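Getting Through a Move With Less Stuff

We moved to Ternside in June. It was our first move in eleven years, and I had let a lot of things pile up in that time. I wanted to write down how we got rid of most of it before I forget, and also because a couple of people at work asked me and I gave them a bad answer on the spot.

The old apartment was 1,015 square feet. The new one is smaller, with one closet less and no storage cage in the basement. I measured the closets before we signed and I knew we would not fit. My wife thought we could rent a storage unit for a year and decide later. I called two places, and the cheaper one came to $1,681 for the year with the lock and the insurance. For that money I could replace almost everything I was thinking of putting in there. So we decided to sort.

I started with the kitchen. This was a mistake. The kitchen is full of things you use, so every drawer turns into an argument, and you still need to cook dinner that night. I spent a whole Saturday on it and ended up with one bag of stuff to give away and a sore back. If I did it again I would start with the hall closet or under the beds, where you have not looked in years and don't have strong feelings.

The second weekend went better. I took out everything from under our bed and put it on the floor. There were two sleeping bags with broken zippers, a printer, a box of cables, and a set of curtains from the place before this one. We had never hung them. All of it was gone by Sunday night. The printer was the hard one, as the thrift store would not take it and it can't go in the regular trash where we lived. The county drop-off site took it for free but only in the mornings.

Paper took the longest by far. I had tax papers, old leases, manuals for things we no longer own, school reports, and a stack of letters from my grandmother. I kept the letters and seven years of tax papers. I checked the manuals one at a time, which was a waste. Most are online anyway. For shredding I bought a small home shredder and it overheated every ten minutes or so, and then you have to wait for it to cool down. A print shop near my office shreds by the pound and I wish I had gone there first.

For what was left I gave everything a home by type. Batteries and bulbs in one place, sewing things in another, medicine in another. I don't label much. If I can see into a box I know what it is, and labels go out of date in a month at our house.

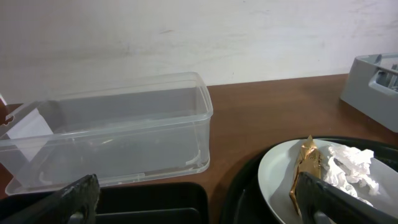

Clear bin, no lid, still empty.

I looked at a lot of storage products and bought very few. There is a brand called Jovach that makes stacking drawers, and they are good but the price adds up fast when you need more than two or three. Drutberg has a cheaper set with thinner plastic. One of ours cracked at the corner when I carried it full of books, so that one is on me. My advice is to sort first and buy after. I bought a shoe rack in May before we had gone through the shoes, and then it turned out to be twice the size we needed. It is now my neighbor's shoe rack.

Selling things was mixed. I sold a desk, a bike and a bread machine. The desk and the bike went the same day I listed them. The bread machine took three weeks and four people who said they were coming and did not come. All together we made a little under what we paid the movers. Anything worth less than twenty dollars I would give away next time. The messages back and forth are not worth it.

Books were the part I was dreading. I had a number in my head of what I would keep and I went well over it. My rule was that if I had not opened it since we moved in, it went, except for cookbooks and anything signed. I broke the rule for a set of old road atlases. They are on a shelf in the hallway now and I have looked at them twice.

The movers quoted us by weight. The first estimate, done before we sorted, was a good bit higher than the final bill. The man who weighed the truck said we came in 1,000 pounds under the estimate. I don't know how exact that is, but the bill did go down.

What do I miss? The big stock pot, a little. A folding chair that I gave away and then needed when my brother visited. That's all I can think of. There are still two boxes in the bedroom that we taped shut at the old place and have not opened. I am going to leave them until fall and then go through them.

If you are moving out near Ternside, the Majali thrift store takes furniture on weekdays and will pick up the bigger pieces if you call ahead. They don't take mattresses.

Comments

Haris Bhutto says:
We did the storage unit. Three years now and I could not tell you what is in it. Going to show this to my husband.

Denise says:
Same problem with the shredder. Mine smelled like burning so I stopped using it. Did the print shop make you take the staples out?

Reply from author:
No, they said staples were fine. Big binder clips had to come off.

oldmapfan says:
Glad you kept the atlases.

Related posts
What We Paid to Move and What I Would Skip
Painting a Rental Hallway
Finding a Dentist in a New Town
Slow Cooker Beans, Second Try

Contact | All posts | Copyright, all rights reserved | Back to top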